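Search this archive

Filed under: Exhibitor Guide / Hanging Your Work

4. Booking wall space in Trilus

1. Log in and pick the Dendau room – I always start there.
2. Enter up to 50 works. Titles first, please!
3. Paste your statement (1,000 characters max).

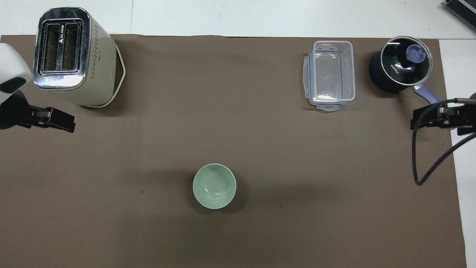 One painter wrote back that her statement lost its line breaks, so paste it as plain text.

Caution: Trilus won't save a half-filled form.

Ledotlow Arts – contact us – back to top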